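Maruyama Baseball Club signs pitcher Itsuki Wada for two seasons

Fundberg, June - The Fundberg Merkitz baseball club is pleased to announce that the left-handed pitcher Itsuki Wada has signed a contract for two seasons. He comes from Maruyama, where he was a starting pitcher and, in the last part of the spring, also closed several games. Wada will wear the number 38 and will be available for the home series against Gredadeck.

The club has been looking for a starting pitcher since the winter. Two of our starters left after the last season, and the younger players have had to pitch more innings than we wished for them. With Wada, the coaches can again give every starter the full rest between his games.

"I spoke with the coaches on the telephone many times before I decided," said Wada. "They asked me which pitches I want to work on and they did not promise me things. I liked this. I want to throw many innings and to learn the hitters in this league quickly."
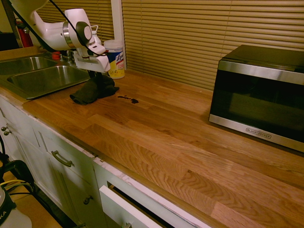
Page last changed: June, 14:38

Wada throws a fastball, a slider and a slow curve, and he is known for working quickly between the pitches. In Maruyama he made 100 strikeouts in his best season. The pitching coaches will first use him for a limit of 70 pitches in a game, and this limit will be raised when he has made his first two starts. He will train with the first team from the beginning, and he will join the bullpen sessions in the morning together with the catchers.

The contract includes an option for one more season, which both sides must agree to. The other terms are not made public. No player leaves the club as part of this signing, and the place on the list was already free.

The club is still in talks about a second infielder. We are looking for a player who can cover shortstop and second base, if possible one who bats from the left side. There is nothing to announce at the moment - we will inform the press and the members when a contract is signed, and we ask for understanding that we do not comment on single names before this.

Tickets for the Gredadeck series are on sale at the club office and at the ground on the day of the game. Season tickets are valid as usual. The gates open at 17:00 and the first pitch is at 18:30. Supporters who bought tickets for the game that was rained off in the spring can use them for any game of this series, but they should exchange them at the office before the day of the game. At the gate we cannot exchange them.

Wada will sign autographs after the first home game, next to the entrance on the third base side. Children from the youth teams will go first.

Journalists who wish to speak with Itsuki Wada are asked to write to the press office of the Fundberg Merkitz. Interviews are possible in English and in Japanese. Requests for a seat in the press area should reach us at the latest at noon on the day before the game.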